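# Red cotton rubbing off on gray upholstery: wash fault or fabric fault?

Plulside Community Help > Home and Textiles > Stains and color transfer

**Darcy Grewal**

I have a red garment that leaves a pink cast on light surfaces when it is rubbed against them. It does not seem to bleed in the wash. The rinse water comes out clear after the second cycle, and a white sock washed with it stayed white. A dry white handkerchief rubbed on the fabric by hand picks up color every time.

Details that may matter:

- Care label says machine wash cold, tumble dry low. Fiber content is printed on the part of the label that has worn away. It feels like cotton.
- Bought from Mazurek, the outlet store in Uvville, at the end of last season. No other paperwork.
- Detergent is Ruveo liquid, the unscented one. No softener.
- Water here is hard. I have no test result for it.
- Sofa is a gray woven polyester. The tag under the seat cushion gives the cover fabric as article 698 and nothing else.

The sofa has a faint mark on one arm. I would like to know whether more washing will fix the garment, whether vinegar or salt is worth trying, and how to clean the arm without making a ring.

## 3 replies

**Pao-chu Fang** (marked as accepted)

You are describing crocking, which is a different failure from bleeding. Bleeding is dye leaving the fiber in water. Crocking is color leaving the surface under friction. A fabric can pass one test and fail the other, and yours appears to do so.

On cotton there are two usual sources:

1. Unfixed reactive or direct dye sitting on the fiber after a short rinse at the mill. Deep reds and navies need a lot of dye, so more is left over.
2. Loose colored fiber. A brushed or worn surface sheds short ends that carry their color with them. The handkerchief looks stained, but under a magnifier you see red lint.

Separate these before you treat anything. Rub the handkerchief ten strokes with light pressure, then lift the mark with clear tape. If the handkerchief is white again, you have lint. If a pink stain remains, you have dye. Repeat with the handkerchief damp. Damp rubbing is nearly always worse than dry rubbing, and a large difference between the two points to unfixed dye.

Labs grade the result against a gray scale from 5 (no transfer) down to 1. Many buyers accept grade 3 for wet rubbing on dark shades, and 3 is a visible stain. A garment can therefore meet its specification and still mark a pale surface.

For unfixed dye:

1. Fill a basin with 2000 ml of warm water, within the limit on the care label. With your label, that means cold water and a longer soak.
2. Add the dose of detergent the bottle gives for hand washing. Do not add more. Excess surfactant is hard to rinse out and holds loose dye in the fabric.
3. Turn the garment inside out and soak for 30 minutes. Move it every few minutes.
4. Drain, rinse until the water is clear, and repeat until a fresh basin stays clear for the full soak.
5. Dry flat and repeat the handkerchief test on the inside of a hem.

For lint, wash inside out with a short spin, then tumble on low with the filter cleaned beforehand. The dryer removes loose ends better than the washer does.

Skip the salt. Salt helps drive certain dyes onto cotton in the dyebath, when there is dye in solution to drive. It does not bond anything in a finished garment. Vinegar has some effect on acid dyes, which are used on wool, silk and nylon. On cotton it does nothing useful. Commercial fixatives for cotton do exist, and they improve wash fastness more than rub fastness.

Can you post the fabric and the kind of light surfaces you have in that room? Surface texture changes how much color is picked up.

**Darcy Grewal** (follow-up)

The tape took off part of the mark and left part of it, so I have both. The damp rub was clearly darker than the dry one. The garment is slightly fuzzy on the outside and the seams are stitched. The partitions are the other light surface: off-white, smooth, with a thin gray metal rail near the floor.
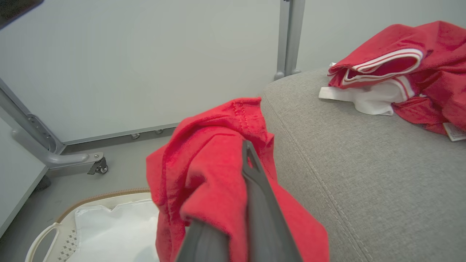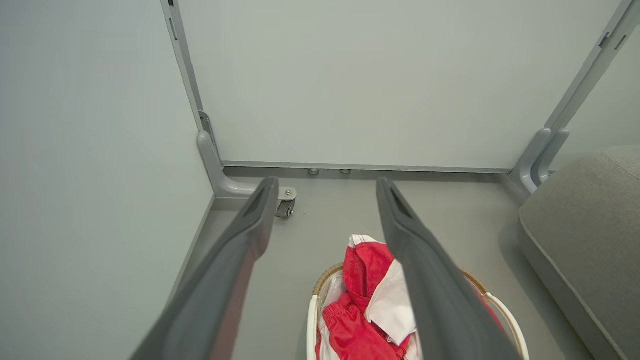

## Cleaning the sofa arm

**Pao-chu Fang**

Both, then. Do the soaks first and the low tumble last.

Smooth panels pick up less than a woven cover and can be wiped with a damp cloth and a drop of dish soap. Rinse and dry the rail afterward so that water does not sit in the joint.

For the arm, work in this order:

- Vacuum with the brush tool. Part of the mark is lint and should come off dry. Wetting it first pushes it into the weave.
- Find the cleaning code on the sofa tag. W means water-based cleaners, S means solvent only, WS means either, X means vacuum only. An article number such as yours is not a cleaning code, so check the underside of the frame too.
- If the code is W or WS, mix a quarter teaspoon of clear dish soap into a cup of cool water. Dampen a white cloth, test a hidden spot, then blot from the outside of the mark inward.
- Blot again with plain water and press dry with a towel.
- To avoid a ring, lightly dampen the whole panel to the nearest seam and let it dry evenly.

Do not use hot water or a steam cleaner. Polyester does not take up cotton dyes easily, so the color is mostly sitting on the surface — but any finish on the cover may hold it.

**softwash_lou**

Had this with red pillowcases. Just wash it with a color catcher sheet and cold water. Mine were fine after. I think vinegar does work, it did on mine, half a cup.

**Pao-chu Fang**

A catcher sheet collects dye released into the wash water. It protects the other items in the load and shows how much dye is still coming out, so it is a reasonable gauge between soaks. It does not measure rubbing. Keep the handkerchief test for that.

On durability: the rub count printed on some upholstery tags, for example 4000, refers to wear of the cover. It says nothing about color transfer in either direction.

**Darcy Grewal**

The code was on the underside, WS. Vacuuming lightened the mark. The basin was pink on the first soak and clear on the second, and the dry rub is now faint. The damp rub still marks. I will do the arm on Sunday with the soap mix and keep the garment off the sofa until the damp test improves.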